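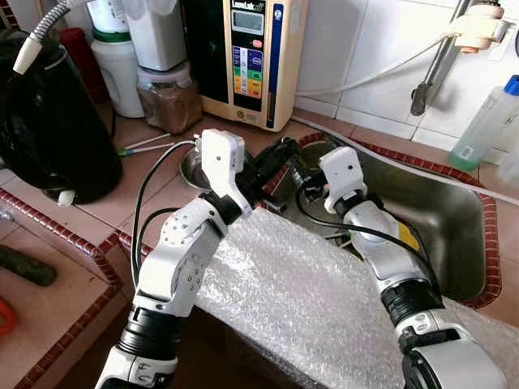

Ticket 1037 - Kitchen faucet, low flow on hot side
Site: Tollow guest apartment
Opened: 11 Sep 2022
Opened by: Razia Lodhi
Assigned: Quang Hầu
Priority: normal

Reported
Hot side at kitchen sink down to a thin stream. Cold is fine. Bathroom hot is fine too so not the heater. Guest says it got worse over a few days. No leaks under the cabinet that she noticed.

Log

RL - Told guest to use bathroom tap for hot water for now. Asked Quang to stop by after the Fidton job.

QH - On site. Confirmed. Cold strong, hot weak, mixed in between. Took off the aerator, bit of grit in the screen, rinsed it and put it back. No real change on hot. So its not the aerator.

QH - Checked the shutoff under the sink, hot side. Was open but stiff. Closed it, opened it again, a quarter turn back from full. Slightly better maybe. Pressure at the supply line into a bucket with the hose off the faucet: good. So valve is OK and the line is OK. Problem is past the hose.

RL - Is it the same faucet we put in at the Tăng place? That one had the cartridge go.

QH - Same make, Zarkico, single handle. Pulled the handle and cap nut. Cartridge has white scale all over the hot port, port is mostly closed up. Vinegar soak 16 minutes, scrubbed with a toothbrush. Half of it came off. Seal has a nick in it, wouldn't trust it long.

QH - Put it back in for tonight so the guest has a sink. Hot is usable, not great. No drip at the spout after I shut it. Need new cartridge.

RL - Ordered one from supply house, $66 with shipping. Wrong one came first (they sent the two handle kit), sent back. Right one is on the shelf in the office, bag has the tickt number on it.

QH - New cartridge in. Greased the o-rings, flushed both lines before closing up. Hot and cold even now. Handle turns smooth. Checked under the cabinet with a paper towel, dry.

Follow up
- heater flush, last one on record is February
- ask owner about a softener, water here is hard
- spare cartridge for the van

Status: closed, RL
Reopen if flow drops again or handle gets stiff.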